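Chapter 6
Asking Guests What They Want

Last updated: August

Hotel companies ask their guests a great many questions and act on very few of the answers. This chapter looks at the guest survey, the most common form of research in the trade, and asks how much weight it can bear. Students who have worked on a front desk will have handed out the cards themselves and may already have doubts. Those doubts are worth keeping while you read.

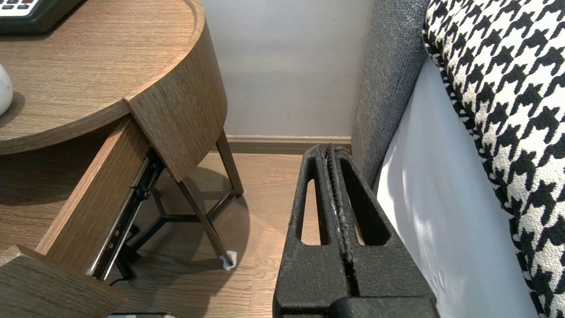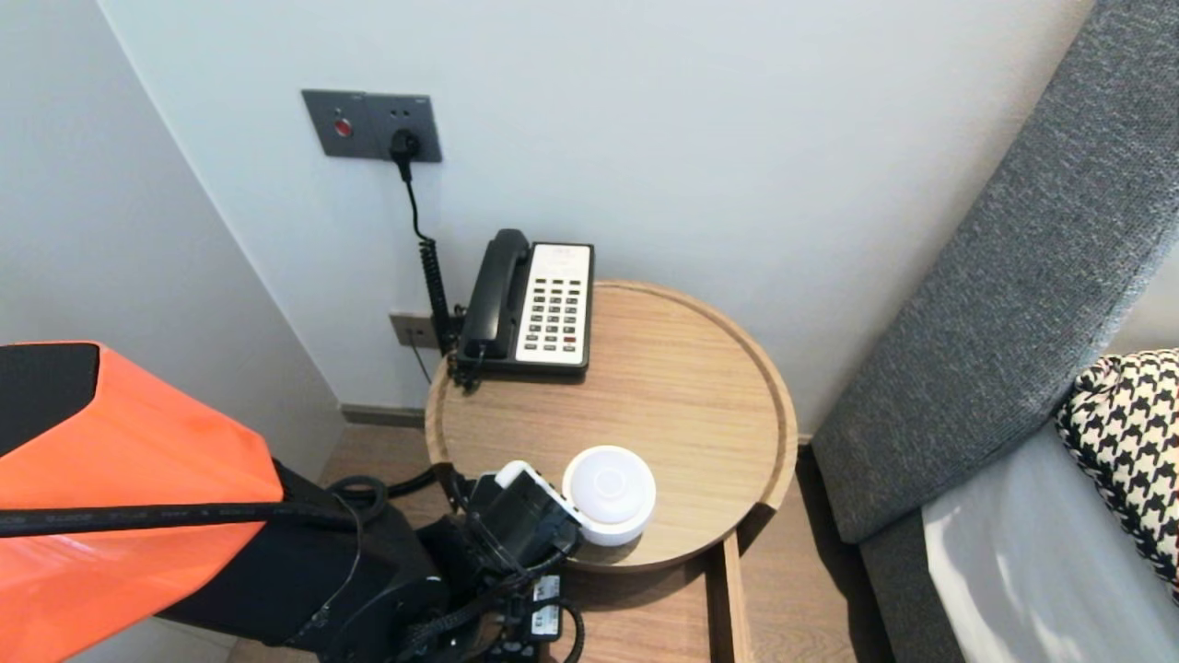 A survey measures what people are willing to say about a thing at the moment they are asked, which may be some distance from what they do with it. Ask guests whether a room should have a choice of pillows and most will say yes, as it costs them nothing to agree. Ask whether they use the room telephone and most will say no. On that answer alone many firms have drawn up plans to take out the corded set on the bedside table, with its keypad and its one red button, and to send every request through an app. The answer may well be true. It still doesn't tell us what the telephone is for. A guest who is taken ill at three in the morning, or whose mobile has run flat, belongs to a group too small to show up in the averages and too important to leave out. Nor does the question separate those who never lifted the handset from those who lifted it once, spoke to reception about a towel, and forgot.

6.1 The Orico survey

Consider the study that Orico carried out across its hotels in Dralham and Eltness. The firm sent a form to roughly 3000 guests in the week after they left. It had 754 replies, and its report to the owners called this "a strong response". Was it? Three guests in every four said nothing at all. We can't assume that the silent ones felt the same as the rest. People who reply to a hotel's email tend to be pleased, cross, or fond of filling in forms, and a guest who found the stay merely all right has little cause to write.

The report then stated that 174 of those who replied would pay more for a "quieter room". This was treated as proof of demand, and a quiet floor was planned for the Eltness house at a higher rate. Before accepting the plan, a careful reader would want to know several things. How much more would they pay? Quieter than what? Had these guests slept badly, or did they simply like the sound of the phrase? The form offered a box to tick and no price beside it. A promise to spend a sum that hasn't been named is worth very little, and the owners should have been told so.

There is also the matter of where the replies came from. The Dralham hotel stands on a main road and takes mostly business trade. Eltness is a seaside house with families in summer. The report put the two together. If most of the requests for quiet came from Dralham, then the quiet floor was being built in the wrong town. The published summary doesn't let us check.

6.2 Leading questions and kind answers

The wording of a survey is often left to whoever has the time. The second form used by Orico, for its Moon rooms, asked: "How much did you enjoy our new, brighter bedrooms?" The lowest score on offer was "quite a lot". It is easy to laugh at this, and harder to spot the same fault in milder dress. "Did our staff make you feel welcome?" is also a leading question. It names the good result and invites the guest to agree, and a guest who liked the porter will agree even if check-in took forty minutes.

Kindness does as much damage as poor wording. Guests know that a low score may fall on a particular member of staff, and many round up. Some managers know it too and mention the survey at the desk while handing over the bill. Scores gathered in this way will rise year after year without any change in the beds.

None of this makes surveys useless. They are cheap, and they can bring a fault to light that no manager has noticed, most often in the box for comments that gets read last. They are poor at predicting what people will buy and poorer still at telling us why. Records kept for other reasons, such as calls to reception, requests to move room and repeat bookings, may be duller to read but were not produced to please anyone. They have faults of their own, and we come to those in 6.4.

6.3 Before you read on

Find a guest survey from any hotel you have stayed in or worked for. Mark each question to which a polite person would find it awkward to say no. Then choose two of the marked questions and rewrite them so that a bad answer is as easy to give as a good one. Keep your versions for the exercise on sampling, where you will be asked to decide who should receive them, and when.

Related chapters
Chapter 4: Room Rates and Empty Beds
Chapter 5: What Star Ratings Measure
Chapter 7: Complaints as Evidence
Chapter 9: Refurbishment and the Problem of Payback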